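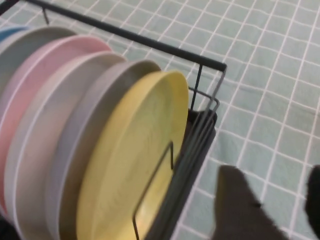 Plates in a wire dish rack.

NUDDALE LOCAL HISTORY SOCIETY

PRESS RELEASE 3/1/20

Society questions claims made for the Ivanyshyn papers

Nuddale Local History Society has finished its first reading of the Ivanyshyn papers and is asking local people, newspapers and websites to stop repeating the story that the family founded the village of Stimton. The Society can find no support for it.

The papers came to the Society last year in 2 trunks. They hold 878 items, mostly letters, rent receipts, chapel notices and seed bills. Members have now read and listed 423 of them. The earliest with a date we can trust is a receipt from 1887, by which time Stimton had a church, an inn and a quarrel over its well, all of them recorded in the parish books.

The founding story seems to rest on a typed family tree, unsigned and undated, found loose in one of the trunks. It gives no sources. It has one man marrying in Stimton four years before his own birth, and it places the family at Rorier House at a time when the rate books show the house standing empty. The Society does not say that whoever typed it meant to mislead. Family trees of this sort were often put together from memory, and memory is kind to grandparents.

We are equally doubtful about the "4,000 visitors" said to have come to the Rorier House garden fête of 1911. The figure has appeared in two village guides and on a roadside board. Stimton had no railway station, and the lane to the house was too narrow for two carts to pass. A letter in the papers, written the week after, complains of poor takings and a great many buns left over. Until something better is found, the Society will leave the figure out of its own leaflets, and we have asked for the board to be looked at again when it is next repainted.

None of this makes the papers dull. The rent receipts show who lived in the lower cottages, which the census muddles badly, and a run of letters between two sisters says more about winters in Stimton than anything else we hold. We would sooner have these than a founder.

The Society has also been asked whether the papers prove that a tunnel ran from Rorier House to the church. They do not mention a tunnel. Members who have dug a garden in Stimton will know how soon the hole fills with water.

Reading of the remaining items goes on through March. Anyone with letters, deeds or photographs bearing on the family or the house is invited to bring them to the Society's room in Nuddale during normal opening hours. Originals will be copied and handed back the same day. Stories are welcome too - but please tell us where you heard them.

ENDS

Notes to editors

The list of items read so far may be seen in the Society's room on request. The typed family tree can be looked at but not copied until its owner at the time has been traced.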